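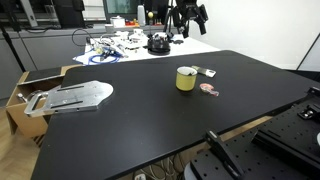
Search this site Enter keywords Go

Reading time: 4 min

Open Day Bench Inspection: Robot Demonstration, Laltstead Workshop

Checked by: Farzana Jadoon
Session: Saturday, first group through at 10 am
Checklist: Trorent visitor demonstration form, short version

Mark each item OK, FIX or N/A. Anything marked FIX is to be closed before the first group comes in. Comments go under the item, and please write them so the afternoon person can follow.

1. FLOOR AND ACCESS

1.1 Visitor line taped on the floor, 600 mm back from the table edge.
OK. Measured at both ends. The door end came out at 593 on the first go, so I pulled up the tape and laid it again.

1.2 Walkway clear from door to line.
OK. Two stools moved to the corridor.

1.3 Power strips and leads out of the walking area.
FIX. The power strip is on the floor under the front edge of the black table, with the white and grey cables hanging down to it. It is behind the visitor line but a child could get a foot in there. Asked Awwad to put the low barrier across.
Closed 9:20.

1.4 Exit sign lit, second door unlocked from inside.
OK.

2. TABLE

2.1 Only demonstration items within reach of the arm.
FIX. The yellow cup and the roll of tape are both part of the demo and can stay. The flat silver and white piece behind the cup is not on the item list. Take it off or add it to the list.
Closed 9:30, taken off.

2.2 Nothing overhanging the table edge.
FIX. The aluminium mounting plate sticks out past the left edge at its straight end, with the clamp fitting further out again. That is hip height for an adult and face height for a small kid. Slide it fully onto the table or put it away. I would put it away. The demo doesn't use it.
Closed 9:35, put away.

2.3 Cup contents checked.
OK. Checked by hand, nothing sharp. If anyone swaps what's in the cup between groups, check it again and initial the sheet.

2.4 Table surface clean, no oil or loose screws.
OK. Wiped down before start.

3. ROBOT AND MOUNTING

3.1 Base bolts tight on the breadboard.
OK. Went over all of them with the torque wrench. None moved.

3.2 Bracket and rail clamp secure.
OK. Push test by hand, no play.

3.3 Emergency stop tested from the operator's position.
OK. Tested twice, once at rest and once during a slow move.

3.4 Second emergency stop within reach of the person talking to visitors.
FIX. The lead was too short to get to where the presenter stands. Longer lead fitted from the Fulto spares drawer and the stop tested again.
Closed 9:45.

3.5 Speed limit set to demonstration mode.
OK. Demonstration mode is 101 mm per second on this setup. Do not change it if a visitor asks to see it go faster. They will ask.

3.6 Pick and place routine run through with no visitors present.
OK. Three full cycles with the cup and the tape. On the second cycle the tape was set down close to the edge, so I moved the drop point in toward the middle of the table and ran it again.

4. BACKGROUND BENCHES

4.1 Equipment not in use is switched off or out of reach.
OK, with comment. The white table behind is crowded with boards, wires and blue cables. Visitors don't go past the black table, so it passes, but it was on the last form as well and I would like it tidied before the next open day. The loose boards should be in trays.

4.2 Tripod and camera arms stable.
OK. Leg locks checked. Keep people away from that counter.

4.3 Bottles and containers labelled.
FIX. I could not find a current label on the tall white bottle on the grey counter. Awwad to label it or move it to the cupboard.
Closed 9:50, in the cupboard.

5. PEOPLE

5.1 One operator and one presenter for every group.
OK. The operator does not answer questions while the arm is moving. Visitors can hold them until it stops.

5.2 Group size within room limit.
OK. Door count kept by reception.

5.3 Long hair, scarves and lanyards.
Applies to staff at the table. OK. Spare hair ties are in the first aid drawer.

5.4 Visitors told how to stand and what to do if the alarm sounds.
OK. The wording on the card is fine but the print is small. Read it out loud to each group.

6. SIGN-OFF

All FIX items closed. Room cleared for the first group at 10 am. Repeat items 1.1, 2.1, 2.3 and 3.3 at lunch before the afternoon session. Form filed under 325 in the site folder.

Outstanding, not urgent: trays for the loose boards (4.1), larger print on the visitor card (5.4), and a permanent home for the power strip so we can stop using the barrier.

F. Jadoon

Contact Laltstead Workshop | Copyright Trorent | Back to top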